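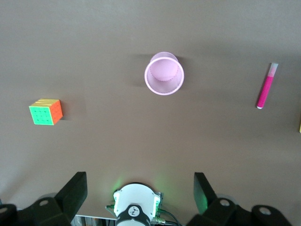 How many demonstrations does a policy need before it can sort small objects into cups? In our setup, 700 were enough to train a usable policy, provided the starting layouts were varied on purpose.

Last updated: December 18, 2023
By Mimoza Yordanov and Pallavi Kaushik
Filed under: Robot Learning / Data Collection

3. Collecting the demonstrations

We gathered all examples by teleoperation on Stedico, our two-arm tabletop station. Each episode starts from a layout drawn by a short script, and the operator then has free choice of which arm goes first. We were surprised by how much this freedom helped! Our first batch of 145 episodes used a fixed order (right arm, then left), and the policy trained on it froze whenever the nearest marker was on the wrong side. Once operators could choose, the same network began to switch arms smoothly, and we dropped the fixed order for good.

The object set is small and cheap: plastic cups, colored markers and a puzzle cube. The cube is never a target. It is there as a distractor, and it moves from layout to layout so that the policy can't use it as a landmark. Figure 1 shows both kinds of view we record, one from the wrist and one from a fixed camera beside or above the table.
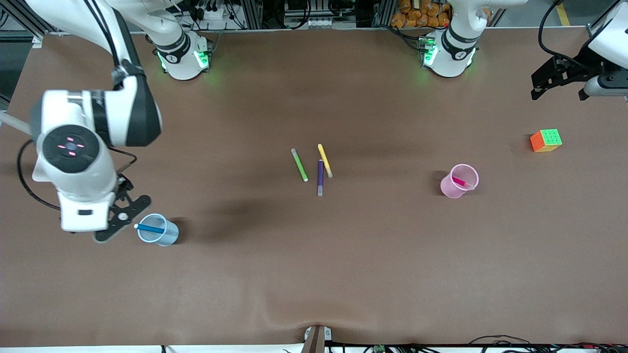
Figure 1. Wrist view (top of page) with a cup on its side, and fixed view with a marker in each of two upright cups and three more on the table.

Layouts fall into 19 families, defined by where the cups go and whether they start upright or tipped over. Tipped cups turned out to be the richest source of examples. Operators found several ways to deal with them, some of which we had never thought of, and we kept them all. A cup on its side also hides part of its interior from the fixed camera in many poses, so the wrist stream matters most in these families.

We label episodes in Trukero, which lets a reviewer mark each grasp attempt on a timeline. Failed grasps stay in the data when the operator recovers within the same episode. Pallavi Kaushik argued for this early on, and the results in Section 5 bear her out: the policy trained with recoveries was far more willing to try again after a slip. We removed 13 episodes in which the two camera streams had drifted apart, and recorded replacements from the same layouts.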